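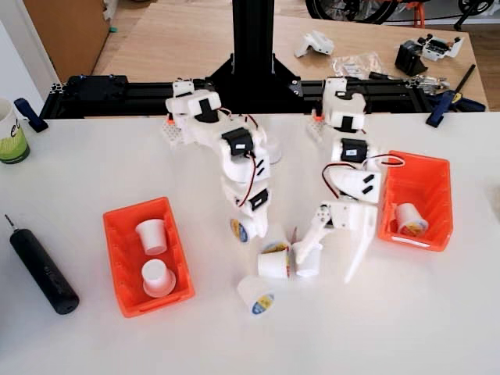
Home | Classes | Our Teachers | Visit | About Us | Contact

About Us

Hi, I'm Katherine Carhuamaca, and I run Prukell, a small language school above the bakery on Ramitz Street. We teach Persian, Amharic and Spanish to grown-ups, mostly in the evenings, mostly to people who come in straight from work and still have their coats on when class starts.

I never planned on running a school! I was teaching Spanish to my neighbor at my kitchen table, and she brought her sister, and the sister brought two people from her choir, and by November I'd run out of chairs. Babak Taheri had a spare room over his shop at the time and let me have it on Tuesday nights for next to nothing. He wanted somebody to teach his kids Persian in return, which I couldn't do, so I went looking for a person who could. That's how Mahtab Abbasi ended up here (she has taught every Persian beginner we've had, and she still marks homework in green ink).

These days we have nearly 92 students a term. Groups stay small, and we talk a lot. If you've sat through years of verb charts and still can't order a sandwich, I think you'll like it. We do use a textbook, but we skip around in it, and Mahtab skips the chapter on airports completely. She says it's dull and I agree with her.

Tekle Alemayehu teaches Amharic. He starts people on the script in week one, which scares them a little, and then by week four they're reading street signs off his old vacation photos and feeling very pleased with themselves. Ehsan Shirazi takes the Persian reading group, the one that meets on Sunday afternoons. They've been working through a book of short stories since last year and have gotten into some pretty heated arguments about the ending of the third one. You can join if you read slowly. They all read slowly.

A term is 20 classes, and you can try one for free before you sign up. Bring a pen. We have tea, and there's usually something from downstairs if you get here before the good ones go. The stairs are steep, so if they're a problem, call me and we'll set you up in the ground floor room at Brorkholm Hall across the street, where two of our groups meet anyway.

We don't give grades. A few people have asked for a certificate for work, and I'm happy to write one up, just give me a week.

The spring schedule is on the Classes page, and the phone goes to me, so leave a message if I'm teaching.

Katherine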